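1/ Evening, everybody. Long thread coming, so get a drink and sit down. Joltano play Skovine tomorrow in the second leg and I have been carrying this match around in my head since lunch, so I may as well put it all down here where you lovely people can argue with me.

2/ For anyone just joining us: the first leg finished 1-1 at their place, and I'd have taken that before kickoff and been thrilled with it. We were second best for most of the first half (let's be fair to them, they pressed like maniacs) and then Hà popped up at the back post in minute 59 and I knocked a bowl of peanuts clean off the couch.

3/ Away goals don't count for anything extra in this competition anymore, so it's basically a fresh start. Win and we're through. Draw and it's extra time, and then penalties, and I'd really rather not, thank you. My heart has been through enough with this club.

4/ On to the team. I think Ceno has to start. I know, I know, he looked tired last weekend and gave the ball away a lot, but he's the only midfielder we have who wants the ball facing his own goal with somebody breathing on his neck. Skovine will come after us early and we need one calm person out there.

5/ If it were up to me I'd go with 3 at the back again. It gives the wingbacks permission to push on, and Skovine's fullbacks leave so much grass behind them when they go forward! Go back and watch the last ten minutes of the first leg if you recorded it. Acres and acres.
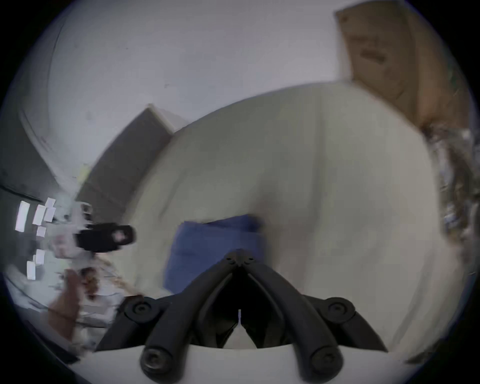 Vol. 3, No. 13

6/ The one who worries me is their big number nine. He doesn't run much, he doesn't say much, and then a corner comes in and there he is, a full head above everybody. We have been shaky on corners since April, when we let in two of them in the same half, and I still get a little queasy whenever the ball goes out behind our goal.

7/ So please, please, somebody stand on the near post. I don't care who. My dad taught me that when I was playing under-tens on a field with a hump in the middle, and I have never understood why grown professionals stopped doing it.

8/ Getting there: if you're driving, the lot on the river side fills up fast and the line to get out afterward is miserable. I'm going to park up by the library and walk down the hill, same as always. It takes a while but you get the smell of the onions halfway down and you can hear the drum before you see the lights. Best part of the night, some nights.

9/ For those of you watching from home, I'll post lineups as soon as they're out and then go quiet until halftime (I can't type and watch, I've tried, I missed a red card). Be nice in the replies while I'm gone. Skovine fans are welcome too, a few of you were very kind to me after the first leg and I haven't forgotten.

10/ Prediction, because you'll only ask: 2-1 to us, Hà with the winner, and the last fifteen minutes spent with my scarf over my eyes. Let me have yours, and tell me who you'd put next to Ceno. I'm still going back and forth on that one.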